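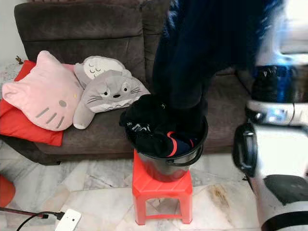 보도자료
2024년 9월 29일
배포: 주식회사 Akness 홍보팀

Akness, 가정용 로봇 'Gevano'의 빨래 정리 시험 결과 공개
40가구 시험에서 옷 옮기기는 가능, 개기와 분류는 아직 사람의 일

가정용 로봇을 개발하는 Akness는 로봇 Gevano가 일반 가정에서 집안일을 어디까지 할 수 있는지 조사한 시험의 결과를 오늘 발표하였습니다. 시험은 지난 2월에 시작되었고, 서비스 운영 회사 Masri와 공동으로 진행하였습니다. 참가한 가정은 40가구입니다.

당사는 이 자료에서 잘된 부분과 함께 잘되지 않은 부분도 같이 적었습니다. 집안일 로봇에 대하여 문의하시는 분들이 가장 많이 하시는 질문은 "지금 사면 빨래를 맡길 수 있습니까?"입니다. 현재 당사의 대답은 "일부만 맡길 수 있습니다"입니다.

시험한 작업
시험 작업은 네 가지입니다. 옷을 집어서 통에 담기, 통에서 옷을 한 벌씩 꺼내기, 수건 개기, 그리고 색깔에 따라 옷을 나누기입니다. 로봇을 위하여 특별한 가구를 준비하지 않았습니다. 빨래를 담는 통도 각 가정에서 평소에 쓰시는 것을 그대로 사용하였습니다. 양동이를 쓰는 집도 있고, 통을 의자 위에 올려놓고 쓰는 집도 있으며, 소파 바로 앞에서 빨래를 정리하는 집도 있습니다. 이러한 차이가 로봇에게는 작은 문제가 아닙니다. 통의 높이가 달라지면 팔을 내리는 각도가 달라지고, 통의 손잡이가 한쪽으로 내려와 있으면 옷이 걸릴 수 있습니다.

가능한 것
옷을 집어서 통에 담는 작업은 40가구 중 32가구에서 사람의 도움 없이 끝까지 완료되었습니다. 티셔츠와 바지처럼 크기가 중간인 옷에서 결과가 좋았습니다. 통 안에 이미 옷이 들어 있는 경우에도 로봇은 위에서 천천히 옷을 내려서 담을 수 있었습니다. 다만 소매나 바짓단이 통 밖으로 나온 채로 작업을 마치는 일이 있었고, 이 경우에도 바닥에 떨어지지 않았으면 완료로 기록하였습니다. 이 기준이 너그럽다는 의견이 Masri 쪽에서 나왔으며, 다음 시험에서는 기준을 바꾸기로 하였습니다.

아직 어려운 것
통에서 옷을 한 벌씩 꺼내는 작업은 14가구에서만 완료되었습니다. 가장 큰 원인은 어두운 색의 옷입니다. 검은색 옷과 남색 옷이 겹쳐 있으면 로봇은 어디까지가 한 벌인지 잘 구별하지 못합니다. 두 벌을 함께 들어 올리거나, 옷의 끝만 잡았다가 놓치는 경우가 많았습니다. 같은 이유로 색깔에 따라 나누는 작업도 밝은 옷에서는 쓸 만하였으나 어두운 옷에서는 믿기 어려웠습니다.

수건 개기는 평평한 탁자가 있을 때에만 가능하였습니다. 소파나 침대 위에서는 모서리를 맞추지 못하여 중간에 멈추었습니다. 셔츠를 개는 작업은 이번 시험에 포함하지 않았습니다.

속도에 대해서도 말씀드려야 합니다. 모든 작업에서 사람이 로봇보다 빨랐습니다. 참가자 설문에서는 "느려도 괜찮으니 내가 집에 없을 때 해 놓으면 좋겠다"는 응답과 "옆에서 보고 있으면 답답해서 내가 하게 된다"는 응답이 모두 있었습니다. 현재 Gevano는 보호자가 집에 있을 때에만 작동하도록 되어 있으므로, 첫 번째 희망은 아직 들어드릴 수 없습니다.

매장에서의 사용
Akness는 가정 시험과 별도로 세탁물 수거점 Tindden에서도 같은 로봇을 사용하고 있습니다. 이곳에서는 통의 종류와 놓는 자리가 정해져 있어서 옷을 담는 작업이 가정에서보다 안정적입니다. 그러나 주머니를 확인하는 일, 얼룩을 찾는 일, 손님의 이름표를 옷에 다는 일은 계속 직원이 맡고 있습니다. 당사는 당분간 이 역할 분담을 바꿀 계획이 없습니다.

앞으로의 계획
다음 시험에서는 어두운 색의 옷을 구별하는 기능을 먼저 개선합니다. 통의 높이를 로봇이 스스로 확인하는 기능도 추가할 예정입니다. 일반 판매의 시기와 가격은 정해지지 않았으며, 예약도 받지 않습니다.

시험 참가를 희망하시는 가정은 Akness 홈페이지의 참가 신청란을 이용해 주시기 바랍니다. 반려동물이 있는 가정도 신청하실 수 있으나, 작업 중에는 반려동물을 다른 방에 두셔야 합니다.

Akness 소개
Akness는 가정과 소규모 매장에서 사용하는 로봇을 개발하는 회사입니다. 주요 제품은 Gevano이며, 현재 시험용으로만 제공하고 있습니다.

취재 문의: Akness 홍보팀
본 자료의 내용은 출처를 밝히시면 자유롭게 인용하실 수 있습니다.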